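Ticket 549 - clim réversible, unité extérieure coupe en mode chaud
Site : primeur Matulia, surface de vente
Matériel : Rorker, groupe mural + unité ext. sur toit
Ouvert par : boutique. Traité par : dépannage Flernero
Statut : en surveillance

Problème signalé
Plus de chauffage le matin. L'unité intérieure souffle, air tiède puis froid. Voyant orange clignotant, s'arrête tout seul, repart au bout d'un moment. Client dit que ça date d'octobre mais pas tous les jours, donc pas appelé avant.

Appel 1
Fait couper au disjoncteur, remis en route. Reparti en chaud, puis re-coupure. Demandé de vérifier les filtres : sales, nettoyés à l'eau. Aucun changement. Consigne télécommande à 30, beaucoup trop, redescendue à 20. Pas la cause mais ça n'aide pas.

Passage 1
- code relevé sur la carte : défaut sonde batterie extérieure
- sonde mesurée à 2000 ohms, devrait être autour de 4000 à cette température d'après la fiche
- connecteur oxydé, nettoyé, remesuré : pareil
- batterie ext. prise en glace sur le bas, dégivrage jamais déclenché
- bac condensats bouché par des feuilles, débouché
- pression pas contrôlée, manifold resté à l'atelier. A faire au prochain passage

Sonde à changer. Pas en stock au camion. Commande chez Enache, ref notée sur le bon.

En attendant : dégivrage forcé lancé à la main, OK. Expliqué au client comment couper le soir et relancer le matin. Il est pas ravi, chauffage d'appoint en caisse.

Appel 2
Client rappelle, disjoncte maintenant. Vérif par tél : c'est le radiateur d'appoint branché sur la même ligne que la clim. Fait déplacer la prise, plus de coupure. Rien à voir avec le défaut d'origine, ne pas rouvrir là-dessus.

Passage 2
- sonde reçue, mauvaise longueur de cable (trop court). Rallongé avec épissure étanche, à surveiller
- défaut effacé, redémarrage normal
- pressions controlées, dans la plage, pas d'appoint de fluide
- deux cycles de dégivrage observés, complets
- soufflage chaud en continu avant départ
- fixation arrière de l'unité ext. desserrée, resserrée. Silentbloc fatigué, à prévoir au devis

Reste à faire
Devis silentblocs + calorifugeage liaison frigo (mousse partie côté sud). Demander à Enache l'échange de la sonde, la bonne longueur cette fois. Rappeler le client si gel, voir si le dégivrage tient sans intervention. Clôture si rien d'ici là.

NB pour le collègue : accès toit par la cour, clé à demander en caisse. Prévoir la grande échelle, la petite touche pas.

Dernière mise à jour : 2018-11-30

Tickets récents
- Rorker, télécommande ne répond plus après changement de piles
- Fuite d'eau unité murale, pente d'évacuation à reprendre
- Bruit ventilateur au démarrage, unité ext.
- PAC Rorker, demande de contrat d'entretien
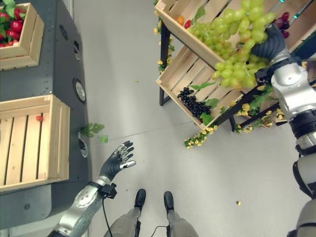
Rayon fruits, caisse de fraises sur le comptoir gris.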